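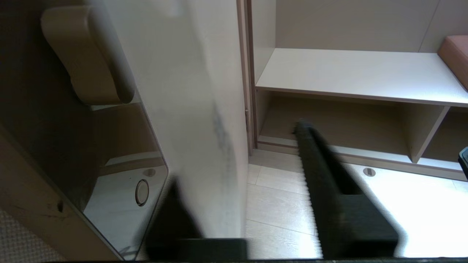 Figure 3. View from the wrist camera during a transit segment.

4.2 Filtering reflected features

Wrist-only pose tracking drifts most when the camera passes a mirror or glossy panel. Features on a reflection move in a consistent way, so the usual outlier test keeps them. In Figure 3, the small round floor fitting shows up twice, once on the floor and once in the reflective panel to the left. Both copies have a slotted center and both give strong descriptors. A tracker that matches one to the other places the floor in the wrong spot.

We group features with near-identical descriptors inside a single image and test whether a plane could map one group onto the other. If it could, the group on the far side of the plane is dropped for the next eight images. The gripper fingers are masked first — they stay fixed relative to the camera and would otherwise pull the motion estimate toward zero.

We ran the filter on 542 segments from the Jarkel set, which hold some 2,874 marked reflections. Settings were the same as in Section 4.1, and the Yeom tracker without the filter served as the baseline.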